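Two-arm cell inspection checklist, with comments
Murnine bench, filled in by Nuala Sheehan, February

Please go through this before the first run of the shift, and do take your time over it - the cell will wait for you.

1. Arm bases tight on the rail. OK. Checked both ends by hand, with the power off.
2. Cables clear of the joints through full travel. OK, with a comment. Willy Mulder likes a little more slack at the wrist than I do, and we have agreed to go with his way until the next review.
3. Gripper fingers clean and seated. OK.
4. Glass item on the bench: look over the pane and all its edges before any arm closes on it. OK. Gloves on for this one, please, even if you are only nudging it over.
5. Stop button tested from both sides of the bench. OK. Log reads 1,392 cycles since the last full service, and we service at 2,000. 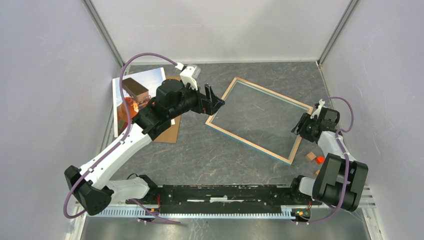
Do I have to stop both arms if I only need to reach in near one of them?
Stop both, every time, and wait until the panel shows them both at rest before your hand goes in.

6. Slow speed for the first pass with anything breakable. OK. Rongrong Duan has kindly put the speed card back up by the panel.
7. Loose pieces near the arms: move them, or tell the operator they are staying. Open. I would like a clearer rule here, and I have written to Úna Hayes about it.

Next check at 9 in the morning, Nicanor Rivas to sign.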